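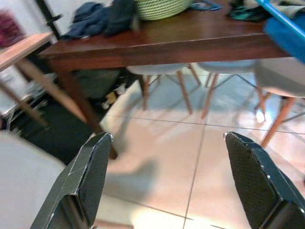
图1 深色木餐桌与瓷砖地面

电动厢式货车冬季续航估算方法的比较
课程项目报告
作者:Auður Briem
提交日期:2025年7月25日

摘要

本项目以Teder货运公司在Akemville市区的配送车队为对象,比较三种行前能耗估算方法在低温条件下的误差。数据取自二月份的行车记录,共744条有效行程。结果表明,按里程乘以固定单位能耗的做法在短途多停靠线路上偏低明显;加入环境温度与停靠次数两个变量后,误差显著缩小;继续加入载重变量,改善有限。

一、背景

Teder的车队从Rostthorpe配送中心出发,早班装货,午后返场。调度员排班时使用车辆仪表给出的剩余里程,并在此基础上人工扣除一个余量。余量的大小没有书面规定,不同调度员之间差别较大。余量过小,车辆可能需要中途补电,打乱后续停靠点的时间窗;余量过大,则部分线路被拆成两趟,车辆利用率下降。

低温对续航的影响主要有三个来源:电池内阻升高、可回收制动能量受限、驾驶室采暖耗电。对于配送车辆,第三项的占比与停靠方式有关。驾驶员频繁开关车门,舱内温度反复下降,采暖负荷长期处于较高水平,而行驶里程并不增加。仅以里程为自变量的估算方法无法反映这一部分消耗。

二、数据

行程记录由车载终端导出,字段包括出发与返场时的电量百分比、行驶里程、停靠次数、出车时的环境温度和装载重量。原始文件中存在终端重启造成的重复行,以及电量读数缺失的行,处理时一并剔除。行驶里程不足500米的记录多为场内挪车,也不计入。

环境温度使用车外传感器读数。该传感器安装在前保险杠后方,车辆刚离开室内装货区时读数偏高,因此取出发10分钟后的数值。装载重量来自仓库系统的出库单,只反映出发时的状态,途中逐站卸货的变化没有记录。

三、方法

方法A:里程乘以车型标称单位能耗。
方法B:以里程、环境温度、停靠次数为自变量的线性回归。
方法C:在方法B的基础上加入出发时装载重量。

方法B与方法C采用交叉验证,分组以车辆为单位,同一辆车的行程不会同时出现在训练集和验证集中。最初按行程随机分组,得到的误差偏小,原因是个别车辆的电池老化程度被模型间接学到。本报告只采用按车辆分组的结果。

评价指标为平均绝对误差,另单独统计低估的比例。对调度而言,低估能耗的后果比高估严重,两者不宜合并成一个数。
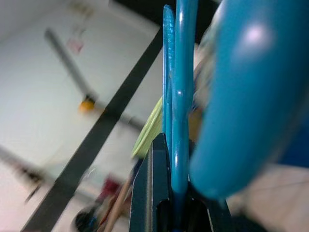
图2 夹爪之间的两根蓝色细杆

四、结果

方法A在郊区干线上表现尚可,在市中心线路上系统性低估。停靠次数越多,低估幅度越大,与采暖负荷的分析一致。

方法B在各类线路上的误差分布较为均匀。停靠次数的系数为正且稳定,温度系数在零度以上和以下有差别,分段拟合后残差略有改善。考虑到调度员需要在表格中直接计算,最终保留了不分段的形式。

方法C相对方法B的改善很小,在部分车辆上误差反而增大。可能的解释是装载重量只有出发时的数值,对于前几站就卸掉大件货物的线路,该变量与全程平均载重相差较远。

全部行程中,将近400条属于市中心线路,其余为郊区和跨区线路。市中心样本占比较高,总体误差主要由这部分决定,引用总体数字时应注意这一点。

五、讨论

方法B所需的输入在出车前一天都可以得到:里程和停靠次数来自排班表,温度来自天气预报。预报温度与实测温度之间的偏差未纳入本次分析,实际使用时误差会比报告结果大。

Þrastardóttir提出过以车厢开门时长代替停靠次数的思路。现有终端不记录车门状态,本项目没有条件验证。从物理机制看,开门时长与采暖负荷的关系更直接,值得在后续安装传感器后测试。

另一个局限是样本只覆盖一个月。夏季空调负荷与冬季采暖负荷的规律不同,本文的系数不能直接外推。所有车辆为同一车型,电池容量相同,换用其他车型需重新拟合。

六、后续工作

1. 补充春夏两季数据,检验温度项是否需要改为非线性形式。
2. 在两辆车上加装车门传感器。
3. 与Rostthorpe的调度员核对余量设定的现行做法,将低估比例换算为可执行的余量数值。
4. 整理数据清洗脚本,附字段说明,与本报告一并存档。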